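The one-tray rule, seven weeks in

I was not going to like this. My cousin Pilar swears by a system she picked up from a home organizing newsletter called Stuveo, and she has been after me to try it for most of the spring. You put one tray on the table. Anything small that has no home goes in the tray, and at the end of the day you empty it. That's the whole system, and somebody wrote 200 pages on it.

My problem with trays is that a tray is a drawer with the lid off. We had a nice one in the Toledo house and it held the same dead batteries from the day we moved in until the day we moved out. The book says this happens when the tray is "unassigned," a word I could have done without.

Still, I tried it. I skipped the Vamton one they push (I'm not paying that for a rectangle) and used what I had. The first week went fine, the way first weeks do. By the third I was putting things in the tray that already had a perfectly good home, just because it was closer. Scissors. The stapler. A can opener, once, and then twenty minutes looking for it in the kitchen.

What did help was dumping everything out on the table and putting back only what I could name a place for. I do that in May anyway - it used to be called spring cleaning and it was free.
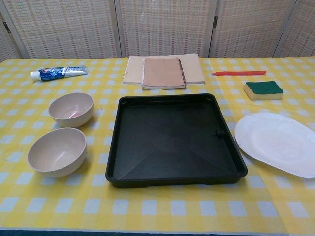

Do you need a tray with compartments? An open one is fine for most people, and compartments mostly give you more corners to wipe.

Toothpaste is my best argument against the whole idea. Spare tubes belong in the bathroom, and a spare on the dining table means I got tired halfway through putting the shopping away. Same with notebooks. I start a small one for lists, then a bigger one for longer lists, and they end up in a stack that I move every time we eat.

So I'm keeping the evening clear-out and dropping the rest. Pilar can have her book back.

Comments

Teresa Jasińska
We did this with a Grorberg tray and the cat slept in it. Went back to a shoebox.

Bożena Baran
I think you gave up early. It took me a good two months before it stuck, and now my table is clear by 9 most nights.

Hjørdis Isaksson
Where do you keep rubber bands though? I've never found a good spot.

Related posts
Label makers, and why I sold mine
Do bowls count as storage?
The junk drawer stays

Contact | Copyright, all rights reserved | Back to top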